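Home | News | Economy | Trade | Customs | Contact

Weights and measures inspectors want sealed scales at produce markets

Last updated: Nov 5, 2020

The regional head of weights and measures in Saavedra wants every commercial scale at the city's wholesale produce market fitted with a numbered seal before the next inspection cycle. In an interview at the department's offices, the official, who agreed to speak on the condition that the department be cited and the official not be named, set out how the rule would work and what it would cost traders.

The department holds records on 2181 scales in commercial use across the region. Nearly 860 of them are at the wholesale market, where growers sell by the crate and buyers resell by the pound. "The register is accurate for fixed platforms," the official said. "It is less accurate for hanging scales and bench scales, which move between stalls and sometimes between towns. We lose track of them between one cycle and the next."

Under the current rules a scale is tested against reference weights, and a paper sticker is applied if the reading falls within tolerance. The sticker records the date and the inspector's number. It does not prevent anyone from opening the housing afterward and changing the calibration. The official said this was the main weakness of the system.

"A sticker tells you the scale was correct on the day of the test. A wire seal through the adjustment cover tells you whether the cover has been opened. Those are different pieces of information, and at present we only collect the first."

The proposed seal is a crimped wire with a numbered lead-free tag. Two suppliers, Clandix and Jirkex, submitted samples in July. The department has not chosen between them. The Clandix seal is thinner and fits older mechanical models without drilling. The Jirkex seal needs a wider channel, but its number is stamped on both faces and can be read with the scale in place.

Asked about the tolerance itself, the official said there was no plan to tighten it. Mechanical bench scales drift as the spring ages, and most errors found by inspectors are small and go in both directions. "If errors were random, you would expect as many in favor of the buyer as of the seller. On fixed platforms that is close to what we see. On bench scales it is not, and the difference is too consistent to put down to wear."

The official declined to call this fraud. A trader can inherit a badly adjusted scale, or buy one secondhand from a dealer in Ranberg, where until recently resale did not require a new test. That gap has been closed – a scale sold there now has to be tested before it goes back into trade use.

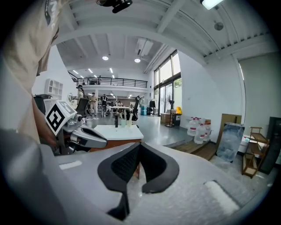 Traders would have 30 days after notice to present their scales for sealing. The first seal would be free. Replacement seals would be charged at cost, with the fee waived if the cover was opened by a licensed repairer who filed a report. A scale found with a broken seal and no report would be taken out of use until retested, whether or not it read correctly.

Some stallholders have objected to that last point, arguing that a correct scale should not be pulled over a damaged wire. The official was not persuaded. "The seal has to mean something. If we ignore a broken one when the reading is good, then a person can open the cover, adjust it for a busy week and set it back before we arrive."

Repair capacity is a more practical problem. The region has 2 licensed repair shops, both in Ranberg, and neither sends staff to the market. The department is considering a temporary license for repairers from outside the region, valid for the sealing period only. Insurance for the reference weights in transit has yet to be settled.

On prepackaged goods, the official said the rule would have no effect. Packages are checked by sampling at the packing plant under a separate schedule – net weight, tare and labeling – and the scales used there are already sealed by the plants' own contractors.

The draft is open for written comments. Submissions should give the trader's stall number and the make and capacity of each scale held, including those kept as spares.

Shares: 14 | Comments: 6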